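Posted Friday, 9:40 pm, by Eluned Jenkins

Sock diary, part whatever this is. I said I would keep writing these until the laundry either got better or I gave up, and neither has happened yet.

Started at half past four, which was already a mistake, as I'd planned on two. The clean heap had been on the end of the bed since the night before and I'd slept with my feet pushed up against it. It was mostly towels. There is something wrong with a person who owns as many towels as I do and still dries her hands on her jeans.

Idalina Gouveia has been sending me messages about the Faslow method again. For anyone who has been spared it, Faslow is an online course that promises to teach you to fold everything you own so that it stands up by itself. It costs 30 dollars, and there are 273 pages of workbook, and I know that because she printed hers and brought it over in a binder. I have read the first chapter and parts of the fourth. The first chapter asks you to forgive your closet. I haven't done anything to my closet and it hasn't done anything to me, so we skipped that.

But I said I'd try the sock part, because socks are where I lose the most time, and because Idalina would ask. The instructions are these: lay the two socks one on top of the other, fold the toe up toward the cuff, fold again, then tuck. Do not ball. The workbook is very firm on balling. It says balling tires the elastic. I have been balling socks since I was nine years old and I have thrown out plenty of them, but always for holes in the heel. I can't remember one whose elastic was tired.

So I cleared a patch on the pink blanket and did the grey ones first, as there are more of those than any other kind. They came in a bag from Stadetti two winters ago and they're fine socks, nothing special, with a ribbed cotton that catches on my fingernails. The trouble with buying all the same sock is supposed to be that there is no trouble - any two make a pair. What they leave out is that the socks don't age at the same speed. Some of mine have gone a sort of pencil color and others are still as dark as the day they came. Technically a pair. I wouldn't cross my legs in them at a doctor's office.
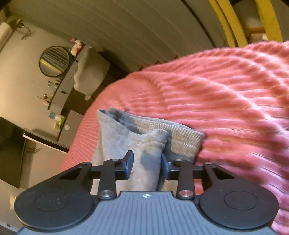 One of the grey ones, with the pink blanket behind it.

The folding itself went slowly. A bed is a bad table. The blanket has those wide soft ridges and nothing sits flat on it, and near the edge, where the mattress curves over, anything I'd folded was likely to roll onto its side and open up again. The workbook says to use "a firm, cleared surface that brings you calm." I have one firm surface in here and it had a pan on it.

I did get some of them to stand. I'll give Faslow that. They stood in the drawer in a row, like little loaves, for as long as it took me to go and fill the kettle. Then I shut the drawer and opened it to see, and the front three had gone over. Idalina says that means the drawer is too big for them and I need dividers. Of course I do. There's always a thing you need, and it's never in the 30 dollars. The dividers she likes are made by Ollov, and they come in a set, and the set doesn't fit any drawer narrower than the one in the catalog. I measured mine. It would be short one whole divider on the left.

I looked at myself in the round mirror around then, holding a sock, and I didn't look like someone whose life was being changed. I looked like someone who needed her supper.

Other business, while I'm at it. The flowers are still up on the high shelf over the mirror. I had meant to move them down, then I thought about where down would be, and left them. The paper towel roll is good where it is, on the wall. That was one of the few things in this room I got right the first time. I'd heard that a holder on the wall would be in the way and it has never once been in the way.

I'm less sure about the blanket. I bought it from Barreto in April, and the tag said it would "soften with every wash," and I have now washed it enough to have an opinion. It was soft to begin with. It's soft now. If there's a difference I can't feel it, and I've stood there with my eyes shut, trying. What it does do is pick up lint from anything dark, so folding socks on it is not the cleverest plan, and I spent a while afterward going over it with tape.

Back to the socks. By six I'd done the grey ones and begun on the odd ones. The workbook has a page for odd socks and it's the page I trust least. You're meant to thank each one and let it go. I asked Idalina what happens when the other one turns up the next week, inside a pillowcase, as it always does, and she said that in her experience it doesn't turn up. Well, in mine it does. I found one just last month that had been gone since before the holidays, down between the mattress and the wall. If I'd thanked its partner and let it go I'd have had to start the whole business over with the new one. So the odd ones are in a bag on the door handle, unthanked, waiting.

There's a quiz at the end of the sock chapter, to see what kind of folder you are. I scored 161. The top score is higher than that but the workbook doesn't say by how much, only that I'm "on the path." Idalina scored better and wouldn't tell me the number, so it must have been a lot better.

Verdict so far: it takes longer than balling, it looks nicer for a few minutes, and I can see all the grey socks at once now, which I didn't need to. I'll keep it up for another week, to be fair to it. I expect to be balling them again by Tuesday.

Supper was eggs. The towels are on the chair. Tomorrow there are the shirts to do, and the workbook gives shirts two chapters, and I've already told Idalina I'm hanging mine.

Last updated: Friday, 10:15 pm

Contact Eluned | Copyright Eluned Jenkins, all rights reserved | Back to top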